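Vondholm Interior Doors: Frequently Asked Questions

Delivery, fitting and returns for customers of the Fenmont showroom. Last updated 20 Dec 2019.

ORDERING

How do I measure for a new door?

Measure the opening and not the old door, which may have been trimmed to suit a crooked frame. Take the width at the top, middle and bottom and use the smallest figure. Do the same for the height on both sides. Write everything down in inches, to the nearest eighth, and bring the sheet with you or read it to us over the phone.

Can I order a door without a frame?

Yes. We call this a slab. It comes without hinges, and the handle hole is left undrilled unless you ask for it. If your frame is square and in good shape, a slab is the cheaper way to go.

What is the difference between left-hand and right-hand?

Stand on the side where the door opens toward you. If the hinges are on your left, it is a left-hand door. If they are on your right, it is a right-hand door. Please check this twice. Wrong-hand orders are the most common mistake we see, and a door drilled for the wrong side can't be returned.

How long does an order take?

Stock sizes are usually ready in 2 working days. Made-to-measure doors take 13 working days from the date you sign the drawing. Orders signed in the second half of December take longer — the workshop closes between the holidays.

Who do I talk to about a large order?

Nusrat Naqvi handles builders and landlords. Ask for her at the front desk, or write "trade" at the top of the order form.

DELIVERY AND RETURNS

Do you deliver outside Fenmont?

We deliver to Fenmont and Birnurari on our own truck. Anything farther goes by carrier, and the carrier will bring it to the curb only. Have a second person there to help you carry it in.

What if the door arrives damaged?

Open the wrapping the same day and look at both faces and all four edges. If you find damage, leave the door unpainted and unhung, and call extension 661. We need the order number and a photo of the damaged part.

Can I return a stock door?

Within 30 days, if it is uncut, undrilled and unfinished. Keep the cardboard corners on until you are sure.

FITTING

Should I let the door sit before I hang it?

Yes, for at least two days, lying flat in the room where it will be used. Doors that go straight from a cold truck to a heated room can bow.

How much gap should I leave?

An eighth of an inch at the top and sides. At the bottom, half an inch is enough over a hard floor. Over carpet, measure from the top of the pile.

Do you fit doors yourselves?

Our fitter, Aurora Seixas, covers Fenmont only. Fitting is booked separately from delivery and has to be paid for in advance.

COLORS AND FINISH

Does a dark door have to have a dark frame?

No. Plenty of customers keep the wood frame they already have and change only the door. Matching the two is a matter of taste. If you are unsure, borrow a color sample and tape it up for a few days before you order.

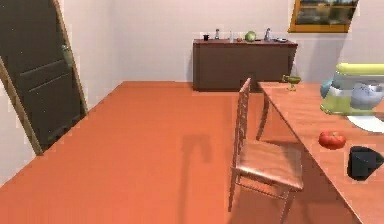 Near-black paneled door in a light wood frame, with an orange floor.

Will a dark finish show marks?

It shows dust and fingerprints more than a pale one, mostly near the handle. Wipe it with a damp cloth and dry it right away. Don't use anything gritty — scratches on a dark finish are hard to hide.

Can I repaint a factory-finished door?

Yes. Sand it lightly, wipe off the dust, and use a primer made for coated surfaces. Paint the top and bottom edges too.

Do you sell handles?

We carry the Siddiqui range in the showroom. You can also bring your own and we will drill to fit, provided we have the handle in hand before the door goes to the workshop. For our standard drilling pattern, ask for sheet 2477.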